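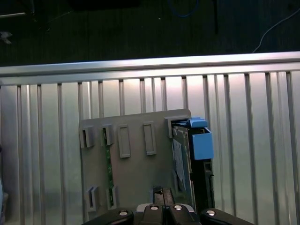
Wijaya's night shift wrote it up as an operator mistake, and for two weeks everyone on the line went along with that. Card half in, latch closed, robot gone home to its park position. Somebody must have nudged it, the shift log said. The log was wrong.

Chapter 8
When the Card Goes In Crooked: Insertion Faults

What you need before starting: force limits (Chapter 2), stop categories, how to read a fault log. If force limits are still fuzzy go back. Really.

The case first, theory after. A test cell at Wijaya, one arm, one gripper, one Idutier controller. Job: push a circuit card under a bracket, seat it, close the latch, let go. Panel stands upright against a ribbed metal wall. Nothing fancy. In November the cell logged 203 insertions on one program and 12 of them ended in a fault. Same code each time, F-12, "contact early." Operators cleared it and pressed resume. Worked fine, mostly.

Then the bad one. Arm resumed with the card still pinched in the fingers, card tilted, edge caught on the bracket. Program thought the card was seated. It pushed. Bracket bent, card cracked, and a technician had a hand inside the guard reaching for the loose piece. Bruised knuckles, no worse. Could of been a lot worse.

Three questions run through this chapter, keep them handy:

Why did the arm touch early?
Why did resume skip the check?
Why was the guard open with the drives live?

First one is mechanical. The panel was propped, not clamped. A panel that leans a little puts the slot a little off, and a taught position knows nothing about lean. Section 8.1 works the geometry, small angle at the bottom, big miss at the top.

Second is software. Resume picked up at the next line and the seating check was on the line before. The Rollus manual for the gripper warns about this, in a footnote. Section 8.2.

Third is people and wiring both. The Aklow door switch had been bypassed for teaching and teh jumper stayed in. Section 8.3, and please do read it even if your instructor skips it.

Terms to know by the end: early contact, compliance, safe resume, bypass, lockout.

Before you go on. Take any robot cell you can get near, drives off and locked out. Find what holds the part still. Write down what happens if that thing shifts by some 2 mm. Bring the page to class, we use it in 8.1.

8.1 Lean, Tilt and the Taught Point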